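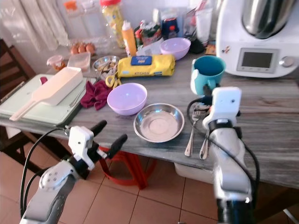
Clearing a crowded kitchen table, the quick way

Posted Sunday, August 18, 2019 by Mamta Sandhu

Short one today, jam is on the stove. A few of you asked how I get a table back after a big cooking weekend. Three passes. Not two, I tried two.

First pass, breakables. Mugs, jars, eggs. Eggs go to the back against the wall, always, in a box with sides. Brown ones roll just as well as white ones, ask me how I know. Mugs off the table completely, onto something else, before you touch a cloth.

Second pass, flatware and sharps. Forks and spoons side by side, handles all facing you, so you grab the lot in one go. Scissors closed. Scissors do NOT live under a packet of anything. Pushpa Bisht wrote in to say she keeps hers on a hook by the window, good idea, I have no hook.

Third pass, bowls. Nest the plastic ones by size, steel seperate. Steel inside plastic scratches the plastic and then the turmeric gets in the scratches and you have a yellow bowl for life.
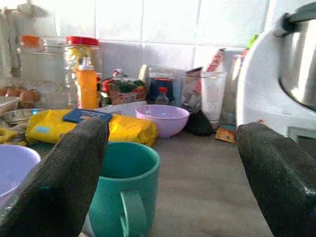 Opened bags. Fold the top over twice, clip, lay flat along the back. Standing bags fall over. If you don't have clips a clothespin is fine, Varnesine sells a pack of plastic ones but wood holds better.

Squeeze bottles: wipe the cap every time. Hot water, 2 minutes, toothpick in the nozzle if it's crusty. Tall jars behind, short bottles in front so you can read whats what.

Tile behind the counter: 200 ml white vinegar in a spray bottle, top up with water. Grout gets baking soda on an old toothbrush. Don't use vinegar on natural stone!! It etches. Savita Chaturvedi lost a nice windowsill that way.

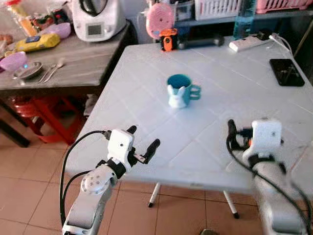

A spare table is worth more than another cabinet. Folding one, light, goes behind the door when you're done. Mine came from Grendside, 107 on the tag, paid less. Put it near the big table and move things across as you clear. Careful what ends up together though. A mug on the same top as a phone and a power strip is fine empty, but fill it with tea and one elbow does the lot. Drinks one end, anything with a plug the other end. Or better, phone in your pocket.

Stools go under the table, not beside it.

More in September, freezer drawers probaly. Send me your labels questions before then.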